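Veter Patterned Paper Cups: Review
By Washington Nogueira
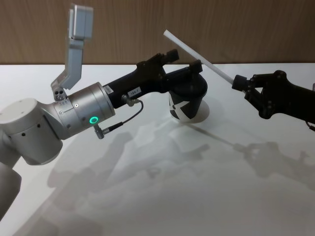
The Veter cup in the black-and-white print, with the diagonal bands crossing on the side.

I run the coffee counter at a hardware store in Illville. We are not a cafe. People buy a coffee, walk the aisles with it, and usually finish it in the parking lot. We used plain white Wena cups for a long time and I had no strong feelings about them. When the price went up in June I ordered a case of the Veter cups from Munteanu, which already supplies our napkins and stirrers.

The case holds 3000 cups and I bought one size only, the medium. At the time of writing we have gone through 1110 of them. I think that is enough to say how they hold up.

Print

The cups come in 4 prints and you pick one per case. I picked the black and white. It has big black shapes with white diagonal bands between them, and where the bands meet you get something like an X. It is a bold pattern. It shows up well from across the store, and that has been useful when people set a half-full cup on a shelf and wander off.

The ink has stayed put. I left a cup of water standing overnight and rubbed the outside hard with a wet thumb in the morning, and got a very faint gray smudge. With normal handling I have had no complaints about marks on hands or clothes.

The pattern leaves you almost nowhere to write. With the Wena cups we wrote orders on the side in marker. A black marker on this print is hard to read unless you hit one of the white bands, and the bands are not wide enough for a name. We write on the lid now. If you take a lot of named orders, get a lighter print.

Strength

Good when the cup is full, fair when it is nearly empty. These are single-wall cups. Full and with the lid on, the cup feels solid and I can lift it by the upper part with two fingers without the wall folding. With only a little left in the bottom it gives more when squeezed, and without a lid the mouth goes oval pretty easily. It springs back most of the way. The Wena cup was a little stiffer here.

The base is flat and the cup stands steady. I had some trouble with cheap cups years ago that rocked on a smooth counter, and I have not seen that with these.

Leaks: 2 so far, both at the side seam, both from the same sleeve. The drip showed up within a minute in each case, so we caught them at the counter. I threw out the rest of that sleeve to be safe. Munteanu credited me for it after one email.

Heat

With fresh coffee the wall is too hot to hold comfortably for the first few minutes. Use a sleeve or double up. We put out cardboard sleeves and most people take one, though of course the sleeve hides most of the print you paid for. For tea made with boiling water I would call a sleeve necessary. For hot chocolate, which we serve a bit cooler, people seem fine without.

Veter also sells a double-wall version. I have not tried it. It costs more, and you would have to work out whether that beats buying sleeves separately. For us it did not, because we already had a closet full of sleeves.

Lids

Buy the Veter lids. I tried to use up our old Wena lids first and they went on, but with a loose spot near the seam, and a customer got coffee on his shirt. The Veter lid snaps down all the way around and you can hear it. The sip hole is on the small side. Line it up away from the seam.

Stacking and storage

The cups come in long plastic sleeves and separate cleanly. Now and then two stick together, more on humid days, and a twist gets them apart. The case is bulky. Ours would not fit under the counter and lives in the back room, so somebody has to bring sleeves out before the morning rush at 7.

The outer carton is thin. Ours arrived with one corner pushed in and a few cups at that end were creased. I did not bother asking for a credit on those.

Would I order again

Yes, in the same size, but probably in a different print so we can go back to writing on the side. The price is fair, the cups stand up straight, and after that one bad sleeve I have had no more leaks. If you serve very hot drinks and do not want to deal with sleeves – or if your customers tend to carry cups around without lids – I would look at a stiffer cup first.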